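12/26/24

The day after Christmas is when I do the computer jobs I put off all year. This time it was the Dell tower that sits under the desk in the back room. Nia Trevor gave it to me when her office closed down, and I've used it mostly for storage: scans, music, tax papers, a lot of video from the choir. It isn't fast and I don't need it to be. But the data drive was nearly full, and it had started making a noise on startup that I didn't like. I decided to take the drive out, copy everything to something newer, and clean the inside while I had it open.

I'm writing this down mainly so I'll remember how it went. If you have one of these office machines, with the hard drives in blue plastic holders, some of it may be useful to you.

## Before opening it

I made the backup first. I have a desktop dock from Komholm and a portable drive, and I copied the whole data drive to the portable overnight on Christmas Eve. When it was done I checked the file count in a few of the bigger folders against the originals. The scans folder had 3000 files in it on both sides. The choir folder had 1186. The tax folder had 528, which is more paper than I remember ever touching.

After that I shut the machine down, turned off the power strip, unplugged the cord and everything else from the back, and held the power button in for a few seconds. I labeled the two monitor cables with masking tape. Last time I mixed them up and spent a while wondering why the mouse went off the wrong side of the screen.

I laid the tower on its side on the work table. You want a good amount of room. Keep a cup or a jar lid next to you for screws, even if you think you won't be taking any out. 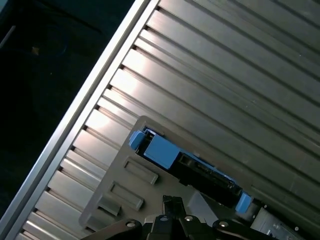

The next thing I'd say is to look before you pull. It's easy to get the cover off and go straight for the first piece of colored plastic you see. I did that the first time I opened one of these, years ago, and cracked a tab on something that only needed to be pressed. If a part doesn't want to move, it's usually held somewhere you haven't looked yet. Turn the case around, or walk to the other side of the table.

I take photos with my phone of every cable before I unplug it. For a job this size that's only a few pictures, but they have saved me more than once. Rhiannon Powell, who taught me most of what I know about this, draws it on the back of an envelope instead. Her drawings are terrible but she says making them is what helps her remember.

## Dust

There was less dust than I had feared. The back room gets vacuumed and no pets go in there. What I found was mostly a gray felt along the fan and in the corners of the case. I used:

- a soft paintbrush, one inch wide, that has never been used for paint
- canned air, in short bursts
- a microfiber cloth, dry

Hold the fan still with a finger when you blow air at it. I do the blowing with the window open, or in the garage if it isn't too cold. It was too cold.

I don't open the power supply, ever. I brush off the outside, blow a little air through the vents, and leave it at that. If one goes bad I replace the whole unit. Before you buy a replacement, read the label on the old one and write down the numbers, and check the shape as well as the wattage. A lot of these office towers use a power supply that isn't the standard size. Ifor Vaughan bought a very nice one for his a few years back and it's still in the box on a shelf.
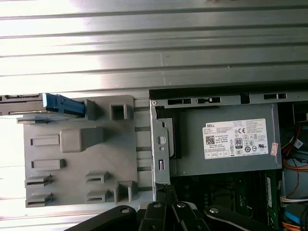
Cables come next. On a hard drive like mine there are two, one for power and one for data. Both pull straight out. Hold them by the plug and not by the wire, and don't rock them side to side more than you have to. If the data cable has a little metal clip on it, squeeze the clip while you pull. A dried-out old cable can feel stuck, and patience works better than pliers.

I tucked both cables off to one side. Then I went and had lunch, because the leftover ham wasn't going to eat itself and my back was complaining from leaning over the table.

## Taking the drive out

I like the plastic holders that Dell uses for this. The older computer I had before this one needed four screws per drive, and at least one of them always fell down inside the case. With the holder you can handle the drive and its frame together and worry about separating them later at the table.

A few notes on handling:

- Touch bare metal on the case before you touch the drive.
- Keep your fingers off the circuit board and the connector.
- Set it down gently on something that isn't hard. I used a folded dish towel.
- Don't stack drives on top of each other.

I also write the date on a bit of tape and stick it to the holder, along with what was on the drive. I have a shoebox of old drives from before I started doing that, and I no longer know what's on any of them. Nest Lougher offered to go through them with me in February when she visits. I suspect it will be mostly duplicates of the same vacation.

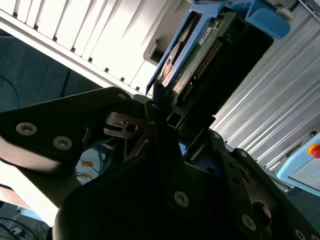
Once I had a good look at mine I felt better about the noise. I couldn't find any damage on the outside. That doesn't mean much with a hard drive, and I'm still not going to trust it with anything I care about. It has been running for a long time. I'll keep it as an extra copy, in the closet, and not count it as a backup.

The replacement is a 2 TB drive. I could have gone solid state and I thought about it, but for files that mostly sit there I'd rather have the cheaper space. The machine's system files are on a separate drive that I didn't touch.

## Putting it back

Getting a drive into a holder is a matter of bending the plastic out a little and letting the pins find the screw holes on the sides of the drive. Do one side first. Check that the connector end faces the right way before you snap in the second side. I got it backward, naturally, and had to take it out again.

After that it was the same steps in the other direction. Data cable, power cable, a check that nothing was hanging near the fan, cover on, stand it up, plug in. I compared my phone photos to what was in front of me before I closed it. The whole thing, not counting the copying and the ham, took most of an afternoon. Somebody who does this for a living could do it before their coffee cooled.

It started up the first time. The new drive needed to be set up and formatted before it would show, so don't panic if yours isn't there at first. I named it Esia, after the old one, so that the shortcuts would still work. The files are copying back from the portable as I write this and the estimate keeps changing between two hours and five.

Still on the list for this week: the printer, which has gone back to claiming it's out of magenta, and the speakers I borrowed from Edivaldo Magalhães and need to return.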